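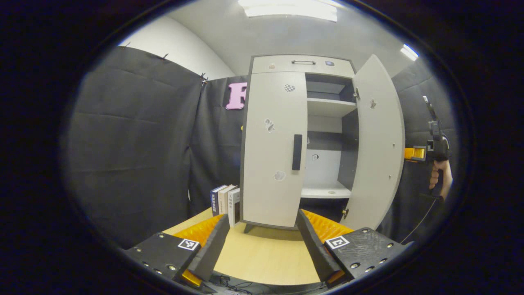

Filed under: Course materials > Broadcasting and Public Policy

Week 6 handout: Paying for local radio

Read this before the seminar, along with chapter 4 of the reader. Last week covered spectrum licensing. This week is about what happens after a station has its license and needs money to stay on the air.

1. Where the money comes from

Most small stations draw on a mix of four sources: advertising, listener donations, public grants, and support from a parent body such as a college or city. The mix matters more than the total. A station that gets nearly all its income from one source tends to plan around that source, and its schedule shows it.

Terms to know:

Underwriting - a business pays toward a program and is named on air, without a sales pitch.
Core grant - money for general running costs.
Project grant - money tied to one program or purchase. It can't be moved to rent or salaries.
Match funding - a grant paid only if the station raises a set amount elsewhere.

2. Case: Plorncombe Community Radio

Plorncombe runs from two rooms over a hardware store. When its core grant was replaced with a project grant, the station had 231 paying members. Under the new terms it had to reach 1,000 before the second payment was released. The manager, Fernanda Paiva, moved the membership drive from fall to March and cut the overnight music service to free up staff hours. Two evening language programs were kept, although they brought in few donations.

Things to look for in the case file:

- who set the target, and whether the station was consulted
- what the license says about minimum hours of local speech
- the board minutes on the overnight cut, especially the dissent by Ívar Zoëga

Zoëga's argument is that the license was granted for a full-day service and that the board had no business trimming it to satisfy a funder. Paiva's reply is on the last two pages. She reads the license more narrowly than he does.

3. Case: Petthorpe

Petthorpe went the other way. It turned down the match and signed an underwriting deal with Ploswood, a furniture retailer. The on-air credit was limited to 20 words. Complaints followed when a morning host talked about a store sale outside the credit. The regulator's letter treats this as advertising, even though no extra money changed hands. Compare the letter with the definition of underwriting in section 1.

4. Reading the Głowacki paper

The Głowacki paper surveys 186 stations. Skip the appendix on weighting. Concentrate on the middle section, where stations are sorted by main source of income and compared on hours of local news. Note that stations which closed during the survey period were dropped - this affects how far you can trust the result for grant-funded stations.

5. For the seminar

Arsen Kravchuk will present the Plorncombe case and Radymyr Ivanyshyn will present Petthorpe. Everyone else should bring one page of notes on whether a funder should be able to set audience or membership targets for a licensed station.

The first essay is 2,000 words, not counting references. Use either case, or a station of your own choice if you clear it with me first. Drafts go in the course folder by 5 p.m. on the day before the week 8 seminar.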